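About Remell

Remell is a small research group that teaches robot arms to tidy desks. We picked desks on the grounds that everyone has one and hardly anyone is proud of it. Our funders were expecting something with more rockets in it, but they have been very decent.

The method is called Tekby, after a village one of us once missed a bus in. Most systems learn from a person guiding the arm through a job, over and over, until the person's shoulder gives out. Tekby also learns from the goes that went wrong. When a grasp fails, the operator marks the moment it started failing, and the model is trained to treat that moment as a place to back off and try again.

For the first study we recorded 2000 attempts, of which around 600 were failures – a figure we had no trouble reaching. Trained on the successes alone, the arm managed 48 clean pick-ups in a test run of 400. We'd rather not dwell on that. With the marked failures added it did a good deal better, though thin plastic still gets the better of it more often than we like. A bag changes shape as soon as the jaws come near, and a clear one is hard for the cameras to find in the first place.

Cables are next on the list. They've been next on the list since November.
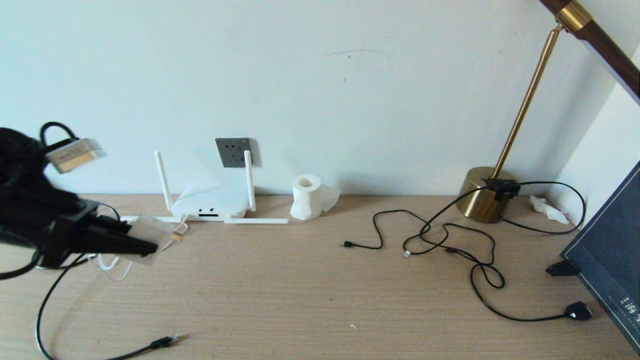
Catinca Oprea wrote to us after our talk at Pukberg to ask whether marking failures by hand was any quicker than simply recording more successes. She had tried something like it and found that two operators rarely agreed on when a grasp had gone wrong. They don't agree here either. We now have two people mark each failure and keep the earlier point, and we're working out with her whether that's sound or only convenient.

Visitors are welcome on Monday afternoons. Please don't tidy anything.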